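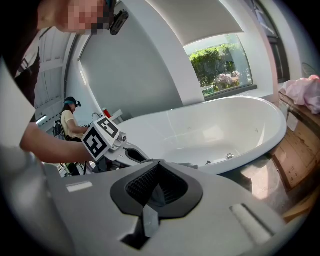
Skulier Bath Mat, Long

We have been making the Skulier for three years now and it's still the thing we get the happiest mail about! It's a flat-woven cotton mat, thick enough to feel good under bare feet first thing in the morning, and long enough that two people can stand at a pair of sinks and both be on it.

Emiko Nomura drew the pattern, a loose zigzag that she first tried out on a dish towel (we still have the towel, and it's lovely). The yarn is dyed before it's woven, so the color goes all the way through and both sides look good. Flip it whenever you like.

Size: 22 inches wide, 4 feet long
Material: 100% cotton, no backing
Colors: Oat, Brick, Deep Green
Weave: flat, reversible

Wash it warm with your towels and hang it over a rail or the side of the tub. It shrinks a little in the first wash and then settles down. Please skip the fabric softener, which makes cotton slower to soak up water. On smooth tile, put a thin rug pad underneath.

The first batch in Deep Green was 1,715 mats and they were gone before October, so Ettore Sanna has set up a second loom for that color alone. Brick is in stock and ships every Friday.

Goes well with the Matei hand towel, same yarn and same three colors, and the Drusari soap dish if you're doing the whole room.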